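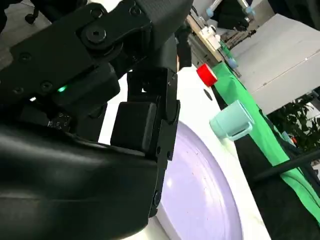 I sat through another retirement seminar in March, the free kind with a chicken dinner, and I am still annoyed. The pitch was an annuity from an outfit called Jevelier. The man at the front, Maksym Antoniuk, kept saying the word "guaranteed" and then moving to the next slide before anyone could ask what exactly was.

So I asked for the contract. It runs 146 pages. The surrender charges start on page 66, and they last longer than my car loan did. If you need your own money early, they keep a slice of it. The growth is tied to a stock index, but with a cap, and the company can change the cap every year. Guess which direction I expect it to go.

My friend Khadija Ragab thinks I'm too hard on these things. She bought one from Plutitz and says she sleeps better. Fine. I asked what she pays in fees and she didn't know, and she used to do payroll for a living.
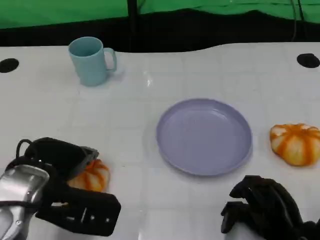 Blue mug, lavender plate.

I'm not saying every annuity is a bad deal. A plain one that pays you monthly until you die might suit somebody with no pension. What I don't trust is a product that takes a salesman three tries to explain. He also told me I had 30 days to cancel, and I have yet to find that in the contract. I've written to ask where it is.

Recent posts
Kobzar raised its fees again
Do I really need long-term care insurance?
My Muleo statement, line by line

This site uses cookies. By continuing to browse you accept our use of cookies.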